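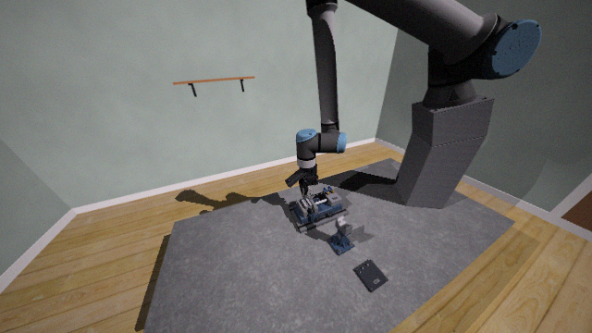
Moved the cell into the simulator before I bolt anything down in the shed, and I'm stuck on pedestal height. Plan is for the arm to pick parts off a gearbox jig for the Todar club's assembly challenge. I've got the pedestal at the right of the work surface, tall, with the forearm hanging nearly straight down so the gripper is right over the blue assembly. The black plate and the small blue and white fixture are nearer the front and that's where I get trouble. With the column at 112 cm the planner finds a path to the assembly every time. When I send it to the plate it either takes a daft route with the elbow or gives up. Has anyone built one this tall for real? I'd like to order the steel in March.

plikow_bench
Too tall, I'd say. You're hanging the arm off a tower and using the bottom half of its reach. Drop the column and bring the shoulder nearer to the work. Mine is bolted straight to the bench and I've never had an elbow problem.

Dương
Disagree with that. Bolted to the bench you lose the straight-down approach, and he needs it if the parts are packed as close as they look on top of that blue body. Leave the height alone and move the plate. Why does it have to sit that far forward?

shedcell
It doesn't have to. I put it there so I could get at it by hand from the front. Could go further back.

plikow_bench
Then move it, but I'd still worry about a column that high. What's it fixed to? The render has floorboards. If your shed has a wooden floor as well the whole thing will sway when the arm stops.

shedcell
Floorboards are just the room that came with the simulator. The shed is a concrete slab. I was going to use 6 anchors and a plate under the column.

oddsprocket
Slab is fine. We did similar at the Bostthorpe workshop, 145 kg with arm and column together, and it doesn't shift. What did catch us out was cable length. Check yours reaches the controller before you cut any steel.

Dương
Also look at your planner settings before changing the hardware. If it's giving up, it might be running out of attempts. I set mine to 2000 and most of the failures went away. Slower, mind.

plikow_bench
That's hiding the problem. A path that takes that many goes to find is one I wouldn't want to stand next to.

Dương
It's only sampling, it doesn't make the path worse. Smooth it afterwards and look at the elbow.

shedcell
Tried both this evening. More attempts on its own got me to the plate but still with the silly elbow swing. Moving the plate back and turning it square got rid of the swing – same column height, default attempts. The fixture is still awkward from one side, so I'll try shifting that next. Haven't ruled out a shorter column, will run one with the top block taken off as it's a separate piece in the model anyway.

oddsprocket
Post the joint limits when you do. I'd like to compare with ours.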